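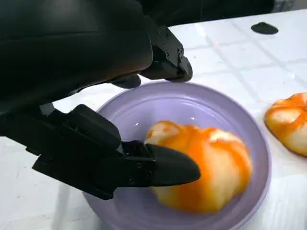 Tamsin Tran wrote to ask where her breakfast goes after she swallows it, and whether it simply falls down into her stomach. The Mernbridge Health Education Service is pleased to explain.

What Happens to the Food You Eat

400 shares | 14 comments

Food does not fall into the stomach. It is pushed there. The work begins in the mouth, where teeth break food into small pieces and saliva makes it soft. Saliva also begins to change the starch in foods such as bread into sugar. A person who chews plain bread for a long time may notice that it starts to taste a little sweet.

When you swallow, food enters a tube called the esophagus. Muscles in the wall of this tube squeeze behind the food and move it along – much as you might squeeze toothpaste toward the opening of the tube.
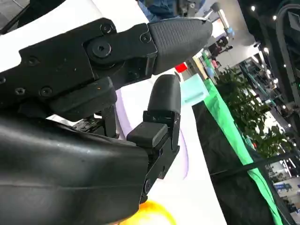
The stomach is a stretchy bag made of strong muscle. An adult's stomach can comfortably hold about 1000 milliliters after a meal. It mixes the food with acid and other juices until it becomes a thick liquid. A layer of mucus protects the stomach wall from the acid.

The liquid then passes into the small intestine, a long, narrow tube folded up inside the belly. Most nutrients enter the blood here, and the blood carries them to every part of the body. What is left moves into the large intestine, which takes back much of the water. The remaining waste leaves the body when you go to the bathroom. The whole trip often takes 2 days, although it may be shorter or longer. 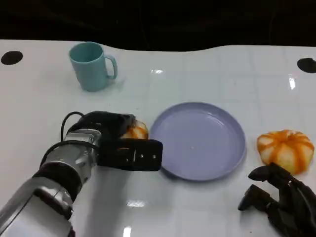 Why does my stomach growl?

The muscles of the stomach and intestines keep moving, even when there is little food inside. They push air and liquid along, and the moving air makes the sound. Growling is normal and may also happen after a meal.

Children in Prirnstead and Burnham may send their own questions to Paloma Pennington at the Service. Please ask a parent or teacher for help.

Share this page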